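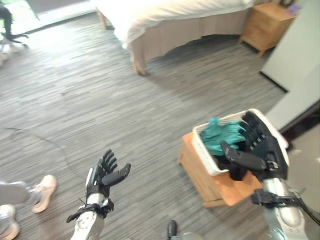

Sorting and Loading

Sort the laundry before you carry it to the washer. The Joleter compact washer has a small drum, and a load that is sorted at the basket goes in faster and comes out cleaner. Set the basket on something low and steady so you can reach the bottom without stooping. A light-wood stool like the one under the white basket is high enough. Keep dark items together: the teal-green and black garments can share a cold load once each has been washed separately the first time.

1. Empty every pocket. Close zippers and fasten hooks.

2. Pull bunched clothing apart. Sleeves and pant legs that are balled up do not rinse fully.

3. Read the care labels and make three piles: whites, darks, and delicates. Put anything marked "wash separately" to one side.

4. Return one pile to the basket. Tuck in anything that hangs over the rim so it does not drag on the floor.

5. Carry the basket to the washer and load items one at a time. Stop when the drum is two-thirds full.

6. Measure the detergent. Use one capful for a normal load and half a capful for delicates.

7. Close the lid until it clicks, then turn the dial to the program you want.

Note: Programs 1 to 5 are for cotton and mixed fabrics. For knitwear, use Program 13, which limits the spin to 600 rpm. See the program chart for water temperatures.

Note: The Domier mesh bag (sold separately) fits socks and underwear. Fill it halfway.

CAUTION: Do not stand on the stool or sit on it while the basket is in place.

CAUTION: Do not load items that have been in contact with gasoline, paint thinner, or cooking oil. Wash them by hand first and let them air dry.

If the washer stops and the lid light blinks, the load is off balance. Open the lid, spread the clothes evenly, and press Start again.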